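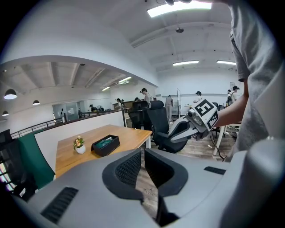 Latby Training Goal, model 40

Portable football goal for clubs, schools and home gardens

The Latby Training Goal is made for small groups who want to practice shooting and passing without a full size pitch. It is sold by Nisia, our shop for team sports equipment in Allonmont, and we also send it to other towns. Many coaches of youth teams asked us for a goal that one adult can carry from the car to the grass, and this is the one we now recommend to them.

The frame is of steel tube with a powder coating. The tubes go one into the other and close with a spring button, so you need no tools. The first time you build it, please take the instruction sheet and go slowly. After two or three trainings most people do it from memory. Two goals can be built by two persons in the time the players need for warming up.

The net is knotless and has a middle strength. It is good for balls of size 3, 4 and 5. For hard shots from adult players from a very short distance we advise the stronger net from Atanasov, which you can order separately and which fits on the same hooks. The standard net is white. The Atanasov net exists in white and in green.

What is in the bag

1 frame in 14 parts
1 standard net
40 net hooks
4 ground pegs for grass
2 sandbags, delivered empty
1 carry bag with shoulder strap
1 instruction sheet

Order number: 1831

Use on grass and in the hall

On grass, always use all four pegs. Push them in at an angle, with the top of the peg leaning away from the goal. If the ground is very dry, a rubber hammer helps. In the hall, the pegs are not used and the two sandbags must lie on the back tube. Fill them with dry sand until the line that is printed inside. Under the tubes there are rubber feet which protect the floor, but please look at them from time to time, as small stones can stay in the rubber and make scratches.

Children must not hang on the crossbar or climb on the net. A goal which is not fixed can fall forward, also a light one. We ask every coach to check the pegs or the sandbags before the training starts and again after the break.

Care

After rain, let the net dry open before you put it back in the bag. A net that stays wet for a long time in the bag will smell and become weak. The frame can be cleaned with warm water and a soft cloth. Do not use a high pressure cleaner near the spring buttons. If a button moves with difficulty, one drop of light oil is enough. In winter the goal should be kept inside, and a dry garage is fine for this.

Spare parts

Every part of the frame can be ordered alone. On each tube there is a letter from A to F, and you should write this letter in your order together with the number of the goal. Net hooks are sold in packs. The hooks of the older Latby goals have a different form and do not fit on the new frame, so please compare with the drawing on your instruction sheet before you order.

Delivery and pick up

Delivery takes around 5 working days. The package is long, so the driver can not leave it in a post box station and somebody must be at home to receive it. You can also pick up the goal in our shop in Allonmont, where one is always built up so you can try it. On Saturday we are open in the morning only. Clubs who order more than four goals can write to us for a price with delivery to the sports ground.

For orders before the December holidays we advise to write early, as the Atanasov net in green is made only a few times in the year and is often sold out in this period.

Goods can be returned if they were not used on grass. Please keep the carton until you have built the goal one time and checked that all the parts are there.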